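Review: Buvano emergency radio and lamp

After the July flooding our block went without power for three nights, and I promised myself a proper emergency radio before the next one. The Buvano is the one I bought. It runs on a built-in battery that can be charged by cable, by a hand crank, or by the small solar panel on top.
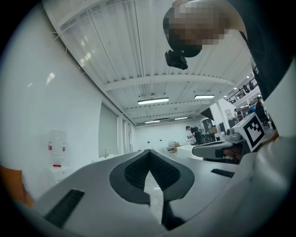
Nandini Joseph
Saturday, January 31, 2026

Reception is the best part. My kitchen is on the ground floor with a hill behind it, and the Buvano picks up the county alert station clearly with the antenna halfway out. My old Drimari only managed that on the porch. The alert mode wakes the radio from standby when a warning goes out. It woke me twice during the January wind storms, and both times the message came through from the start.

The lamp has two settings. Low is enough for finding your shoes. High will light a small room, and on a full battery mine lasted 9 hours.

The crank is weak. Seven minutes of turning gave me enough power for one news bulletin, and my wrist was sore afterward. The solar panel is slow too. A full day on the windowsill moved the battery gauge by one bar. Charge it by cable and treat the rest as backup.

I also tried charging my phone from it. It works, but it drains the radio fast. If you need your phone through a long outage, buy a separate power bank. We keep a Cleltora in the same bag.
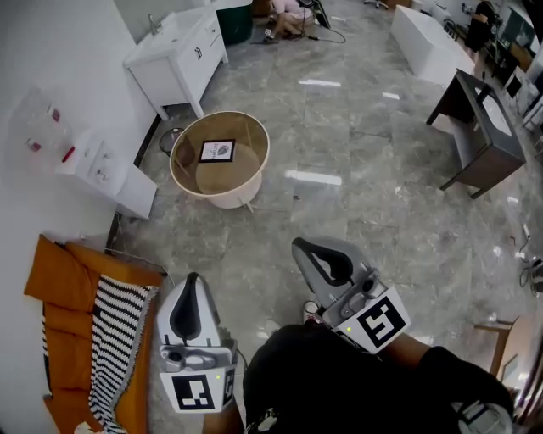
Should you buy it?

If you live somewhere that floods or gets cut off by storms, yes. The dial is easy to use with gloves on, and the station numbers are large enough to read by lamplight. The manual is poor, with one page on alert mode and nothing on how to replace the battery. I would also have liked a louder speaker for my mother, who had to hold it to her ear.

Top up the battery every couple of months and keep it where everyone in the house can find it.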